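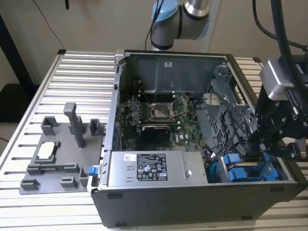 According to Aurelia Prantl, the first thing people want to know when they call is whether we take walk-ins. We do, on any morning we are open, and you do not need to have bought the computer from us.

About Godoy Computer Repair

Godoy is a small repair shop on Ellen Street in Pretero. We fix desktops and laptops for homes, schools and small offices. We also clean up used machines and sell them at a fixed price. The shop opened in a former shoe store with one bench and a borrowed cash register. We still have the shoe shelves, and finished orders wait there for pickup.

Five people work here now. Santino Lucero runs the repair side and orders parts. Aurelia Prantl handles the front counter, billing and the school accounts. If you email us, one of the two will write back.

How we work

Every machine gets a paper ticket with your name, your phone number and the problem in your own words. We look it over and call you with a price before doing any work. If you say no, you pay the checkup fee and nothing else. Repairs carry a 9-month warranty on parts and labor. Water damage is not covered.
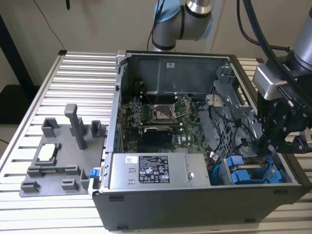

Last November you told me over the phone that my old office PC was not worth the price of the repair, and I bought a used one from you instead. It still runs fine and I got all my files moved over. Parking was hard to find.

We get that last remark a lot. There are two spaces behind the building, reached from the alley next to Tellov Dry Cleaning. Please do not use their spaces.

Used computers

Our used desktops come mostly from offices that are replacing theirs. Drives are wiped before anything goes on sale. We do not buy single machines from the public, but we will take them for recycling at no charge. Monitors cost extra.

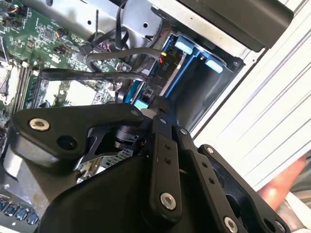 Inside a desktop computer.

Hours

We open at 8 and close at 5, with no lunch break. Bring the power cord if you have a laptop. Leave the mouse and keyboard at home.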